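サポート > 共用設備 > 給湯室 > チケット727

5月　記入:クストディオ・カルデイラ

件名:食洗機Havholmが「すすぎ」から先に進まない

9:10　二階給湯室から申告。洗浄は終わるが、すすぎの途中で止まり、表示はE2。申告者は電源を十回ほど入れ直したとのこと。その熱意は買う。

9:40　現地確認。E2は取説によれば「給水または排水または水位の異常」。つまり水に関する何かである。ご親切にどうも。

10:05　給水弁は全開。ホースの折れなし。排水フィルターを外すと、ラベルの切れ端と輪ゴムが出てきた。清掃して再運転、同じ箇所で停止。

10:50　販売元Wattimenaの窓口に電話。保留音を二周聴いたのち「電源を入れ直してください」。十一回目を実施。変化なし。

11:30　メイレレスさんから、先月コーヒーメーカーを入れ替えたとき流し下の配管を触ったはず、と連絡。作業記録を見ると、該当欄は「済」の一文字。何が済んだのかは読む者の想像に委ねられている。

13:15　流し下を開ける。排水ホースが床を這い、立ち上がりがまったくない。設置要領では床から高い位置で一度固定することになっている。これだと貯めた水が自重で抜け、水位が上がらず、機械は律儀に待ち続ける。ホースを留め具で吊り直し。

14:20　標準コース完走。E2出ず。続けてもう一度、こちらも完走。

15:00　メイレレスさんより追加申告。「洗い上がりに点々が残る」。別件にしてほしかったが、同じチケットに書かれたので同じチケットで受ける。
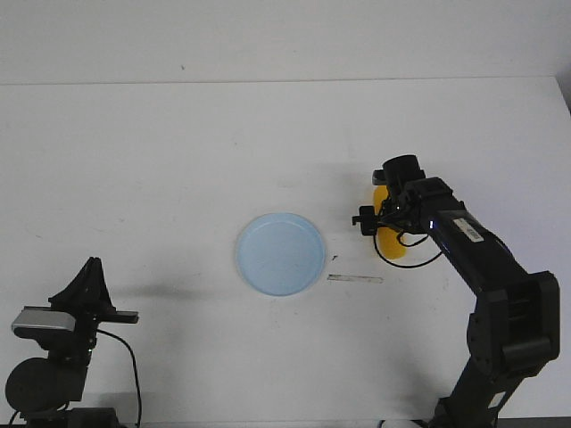 添付1:水色の皿。内側に細かい点、中央やや右に小さな黒っぽい跡。

15:25　汚れか、傷か、水垢か、添付だけでは判断できず。リンス剤の残量は空だったのでNustoraを補充し、目盛りを2に設定。塩の補充ランプは消灯。点々については次回の洗浄後に再確認とする。

16:00　停止の件は解決、点々の件は経過観察。流し下の扉に「ホースを下ろさないこと」と貼り紙をした。読まれるかどうかは本チケットの範囲外。

状態:保留(利用者の返答待ち)
担当:カルデイラ

関連チケット
・127　Plukano製コーヒーメーカー、抽出後に無言になる
・冷蔵庫の扉が閉まりきらない(再発)
・給湯室の照明、二階のみ点滅
・製氷皿の所在について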